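A Morning at the Dositz Book Fair

I got to the Dositz book fair at nine in the morning, when the doors had just opened and the coffee stand was still setting out cups. The fair runs in April in the old trade hall, a short walk from the train station. Admission is 3 euros at the door, and children get in free.

The hall has two floors. Downstairs is for publishers, upstairs for used and rare books. This year there were 32 publishers, most of them small. I started with Orketti, which puts out short novels in translation and had its spring list on one long shelf. I bought two. The staff let me read the first chapter of each standing up and didn't hurry me.

Brinkmann had the largest stand and the longest line. Their cookbooks sell well here, and a signing was going on when I passed. I skipped it and went to hear a reading in the side room. The sound was poor at the back, so come early if you want to catch everything. The reading lasted an hour, with questions after.

Upstairs was warmer and more crowded. One dealer said he had brought 3000 books in a rented van and hoped to drive home with fewer. Prices were fair for paperbacks and high for anything with a dust jacket. I found an atlas I had wanted for years, but it was too heavy to carry.

Lunch was soup and bread in the courtyard. There are not enough seats.
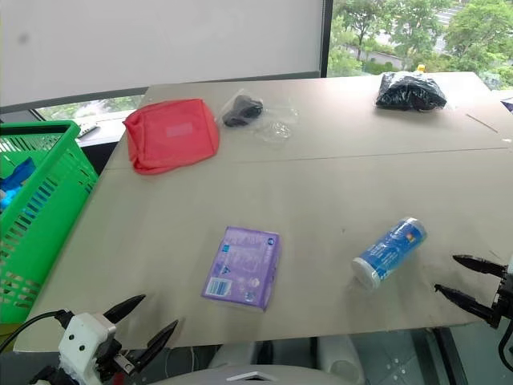 Book Fairs and Festivals

In the afternoon I went to the Rirance stand to look at their picture books. They print on thick, uncoated paper, and the colors come out softer than in most books for that age. A woman at the stand told me they plan to add a poetry series next year. I took a catalog.

I left at four. Bag check is next to the main entrance and costs nothing, but it takes cash tips only. The last direct train back leaves at 6:32 p.m.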